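Projektbericht im Seminar „Alltag und Konsum“, Sommersemester
Vorgelegt von Jahangir Weerakoon und Arnar Hafstein

# Was nach dem Kind kommt: Weitergabe von Kindersachen in Wonville

## 1. Ausgangspunkt

Kinder wachsen aus ihren Sachen heraus, bevor diese kaputt sind. Jacken, Taschen, Schlafsäcke und Spielzeug werden deshalb in vielen Familien weitergegeben, verkauft, eingelagert oder entsorgt. Wir wollten wissen, nach welchen Gesichtspunkten darüber entschieden wird. Der Preis allein schien uns als Erklärung nicht auszureichen. Eine teure Jacke liegt manchmal jahrelang im Keller, während ein billiger Pullover durch drei Familien geht.

Das Projekt beschränkt sich auf den Stadtteil Wonville. Er eignet sich, weil dort viele Familien mit kleinen Kindern wohnen und weil es mehrere Wege der Weitergabe nebeneinander gibt: den Flohmarkt an der Grundschule, die Tauschregale in den Hausfluren der Genossenschaft Itar und die Kleinanzeigen-App Dromora. Dazu kommt der Laden Mạch, der gebrauchte Kinderkleidung annimmt und auf Kommission verkauft. Den Laden kannten wir vorher nicht, er wurde uns erst in den Gesprächen genannt und hat dann mehr Platz im Bericht bekommen als geplant.

## 2. Vorgehen

Grundlage ist ein Fragebogen, den wir im Juni verteilt haben. Zurück kamen 67 ausgefüllte Bögen. Die Bögen lagen in der Kita, im Laden Mạch und in der Bibliothek aus. Ein Teil der Fragen war zum Ankreuzen, der andere offen. Bei den offenen Fragen haben wir die Antworten zuerst getrennt gelesen und mit Stichworten versehen, danach haben wir die Stichworte abgeglichen. Wo wir uns nicht einig waren, steht das im Anhang.

Ergänzend haben wir zwei längere Gespräche geführt. Das erste fand mit der Inhaberin von Mạch statt, vormittags vor der Öffnung, das zweite mit einer Mutter, die das Tauschregal in ihrem Haus mit aufgebaut hat. Beide Gesprächspartnerinnen wollten nicht mit Namen erscheinen. Wir haben mitgeschrieben und nicht aufgenommen. Wörtliche Zitate kommen daher nur dort vor, wo wir uns sicher waren.

Die Auswahl ist nicht repräsentativ. Wer einen Fragebogen im Secondhandladen mitnimmt, hat vermutlich ohnehin Interesse am Thema. Familien, die alles neu kaufen und alles wegwerfen, haben wir wahrscheinlich schlecht erreicht. Auch haben fast nur Mütter geantwortet. Ob Väter anders entscheiden, können wir nicht sagen.

## 3. Ergebnisse

### 3.1 Zustand und Sauberkeit

Am häufigsten wurde in den offenen Antworten der Zustand genannt. Gemeint war damit aber Verschiedenes. Einige Befragte dachten an Funktion: Schließt der Reißverschluss, hält der Druckknopf, lässt sich der Gurt verstellen? Andere meinten das Aussehen. Für sie war ein Fleck ein Ausschlussgrund, selbst wenn sonst alles in Ordnung war.

Der Unterschied hängt stark davon ab, an wen etwas geht. Innerhalb der Familie werden Flecken hingenommen. Eine Befragte schrieb: „Meine Schwester sieht den Fleck und weiß, von wem er ist.“ Bei Fremden ist die Scheu größer. Mehrere Eltern gaben an, dass sie Sachen vor der Abgabe waschen, bügeln und ausbessern, obwohl sie sie im eigenen Haushalt ungebügelt getragen hätten. Im Tauschregal wiederum liegen nach Auskunft unserer Gesprächspartnerin manchmal Dinge, die besser in den Müll gehört hätten. Sie räumt das Regal abends durch und nimmt solche Stücke heraus.

Taschen und Rucksäcke nehmen eine Zwischenstellung ein. Sie haben keine Größe im engeren Sinn und könnten lange benutzt werden. Trotzdem wechseln viele Kinder zum Schulanfang die Tasche, auch wenn die alte noch brauchbar ist. Schmutz setzt sich bei ihnen vor allem an Kanten und Nähten fest und geht dort schwer wieder heraus. Viele Modelle haben außerdem Teile, die nicht in die Maschine sollen.

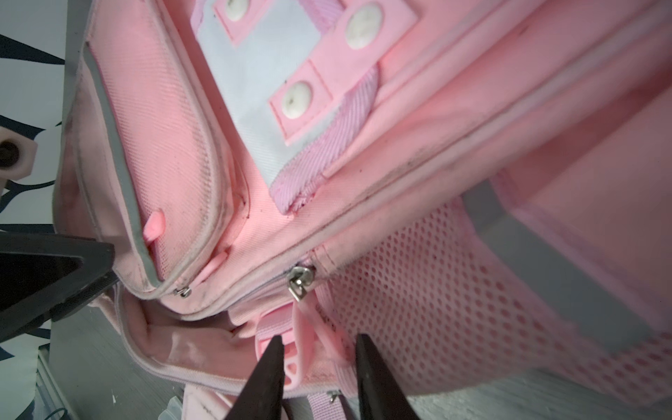 Warum werden Jacken öfter weitergegeben als Schuhe?

Schuhe gelten bei den Befragten als eingelaufen und damit als persönlich. Viele Eltern schrieben, ein fremder Fußabdruck sei für Kinder schädlich, andere störte eher der Gedanke an getragene Innensohlen. Gummistiefel sind die Ausnahme, sie wandern in mehreren Haushalten von einem Kind zum nächsten. Jacken lassen sich dagegen waschen, fallen weit aus und werden oft nur eine Saison lang getragen.

### 3.2 Reparatur vor der Weitergabe

Wir hatten erwartet, dass Reparaturen eine große Rolle spielen. Das hat sich so nicht bestätigt. Genäht wird hauptsächlich für das eigene Kind, solange es das Stück noch trägt. Soll etwas abgegeben werden, wird ein fehlender Knopf ersetzt, mehr meistens nicht. Ein defekter Reißverschluss bedeutet in der Regel das Ende.

Als Grund nannten viele die Zeit, einige auch fehlendes Werkzeug. Druckknöpfe etwa brauchen eine Zange und passende Ersatzteile, und wer beides nicht im Haus hat, kauft es nicht für eine einzige Jacke. Die Inhaberin von Mạch erzählte, sie habe früher kleinere Schäden selbst behoben und dies dann aufgegeben. Die Arbeit ließ sich auf den Verkaufspreis nicht aufschlagen. Heute nimmt sie beschädigte Ware nur an, wenn sie den Fehler auf dem Etikett vermerken darf.

Interessant fanden wir, dass sichtbare Reparaturen unterschiedlich beurteilt werden. Ein aufgenähter Flicken am Knie gilt als normal, solange er ordentlich sitzt. An einer Tasche oder einem Mantel wirkt er auf viele Befragte ärmlich. Eine Mutter schrieb, sie selbst habe damit keine Schwierigkeiten, ihr Sohn in der Vorschule aber schon.

### 3.3 Farbe und Muster

Die Frage nach Farben stand zunächst nicht im Bogen. Arnar Hafstein hat sie nach einem Probelauf ergänzt, weil dort mehrfach ungefragt davon die Rede war. In der Auswertung zeigte sich, dass Farbe bei der Weitergabe zwischen Geschwistern eine der häufigsten Hürden ist. Rosa Sachen werden selten an Brüder weitergereicht, und zwar auch in Familien, die das nach eigenen Angaben gern anders handhaben würden. Im Laden liegt rosa Ware nach Geschlechtern sortiert bei den Mädchen, grüne und graue liegt auf beiden Seiten.

Bei Mustern ist das Bild weniger klar. Figuren aus Filmen veralten schnell. Sie sind begehrt, solange die Serie läuft, und danach kaum noch abzugeben. Streifen und Punkte halten sich gut. Großflächige Ornamente in Schwarz-Weiß, wie man sie von Vorhängen, Decken und Wandbespannungen kennt, werden im Kinderzimmer von manchen Eltern gerade deshalb geschätzt, weil sie keinem Alter und keinem Geschlecht zugeordnet werden.
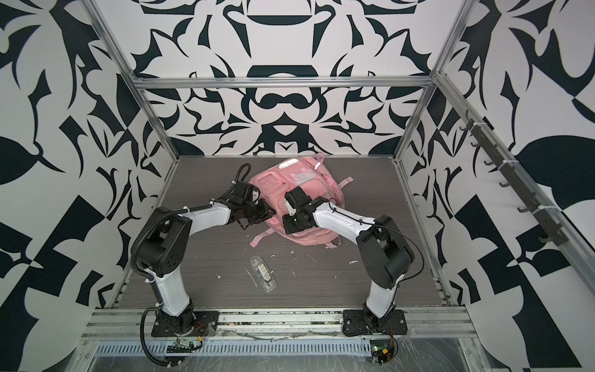

Bei einfarbigen Stücken kommt es dagegen auf den Ton an. Dunkelblau wurde in den offenen Antworten mehrmals als sichere Wahl bezeichnet, Weiß als unpraktisch. Eine Befragte kauft nach eigener Aussage schon beim ersten Kind nur Farben, die auch das zweite tragen könnte, und hat damit gute Erfahrungen gemacht. Eine andere hält das für übertrieben und lässt ihre Tochter aussuchen.

Jahangir Weerakoon hat zusätzlich die Anzeigen auf Dromora für den Stadtteil durchgesehen. In den Überschriften steht nach der Größe meist gleich die Farbe, noch vor dem Zustand. Das passt zu den Fragebögen, beweist aber wenig, da die App bei der Eingabe selbst nach der Farbe fragt.

### 3.4 Wege der Weitergabe

Der wichtigste Weg ist der persönliche. Sachen gehen zuerst an Verwandte und Freundinnen, dann an Bekannte aus der Kita und erst danach an Fremde. Verkauft wird vor allem, was groß oder teuer war: Kinderwagen, Fahrräder, Winterjacken. Kleinteile lohnen die Mühe für die meisten nicht, weil man fotografieren, schreiben und Termine ausmachen muss.

Das Tauschregal füllt diese Lücke. Man stellt etwas hinein und muss mit niemandem sprechen. Diesen Punkt hoben mehrere Befragte hervor, teils als Vorteil, teils mit Bedauern. Unsere Gesprächspartnerin berichtete, dass manche Nachbarn spät am Abend kommen, wenn der Flur leer ist. Sie vermutet, dass es ihnen unangenehm ist, beim Nehmen gesehen zu werden. Beim Hineinstellen gebe es diese Zurückhaltung nicht.

Der Laden Mạch wird anders genutzt. Dorthin bringt man Stücke, an denen man hängt und die man in gute Hände geben möchte. Die Inhaberin lehnt trotzdem viel ab, vor allem im Herbst, wenn alle gleichzeitig die Sommersachen loswerden wollen und das Lager klein ist.

## 4. Einordnung

Die Entscheidung über die Weitergabe fällt nach unserem Eindruck selten an einem festen Punkt. Häufig wandert ein Gegenstand erst in eine Kiste, und über die Kiste wird entschieden, wenn der Platz fehlt. Ein Umzug oder ein neues Regal kann dann wichtiger sein als der Zustand der Sachen. Wir hätten danach ausdrücklicher fragen sollen. Im Bogen kommt Lagerung nur in einer Ankreuzfrage vor.

Schwierig war auch der Begriff der Weitergabe selbst. Einige Befragte zählten Kleidercontainer dazu, andere verstanden sie als Entsorgung. Beide Lesarten stehen jetzt nebeneinander in den Daten, und im Nachhinein lassen sie sich nicht sauber trennen. Für eine Wiederholung würden wir den Begriff auf der ersten Seite erklären und den Probelauf früher ansetzen.

Offen bleibt die Sicht der Kinder. In vielen Antworten entscheiden sie mit, etwa wenn ein Lieblingsstück nicht weggegeben werden darf oder wenn die geerbte Tasche abgelehnt wird. Befragt haben wir sie nicht, dafür hätte es die Zustimmung der Eltern und eine andere Methode gebraucht.

## 5. Arbeitsteilung

Den Fragebogen haben wir gemeinsam entworfen. Die Gespräche und die Abschnitte 3.1 und 3.4 lagen bei Jahangir Weerakoon, die Auswertung der offenen Antworten sowie die Abschnitte 3.2 und 3.3 bei Arnar Hafstein. Die Anzeigenrecherche ist in 3.3 gesondert genannt. Fragebogen, Stichwortliste und Gesprächsnotizen liegen dem gedruckten Exemplar als Anhang bei.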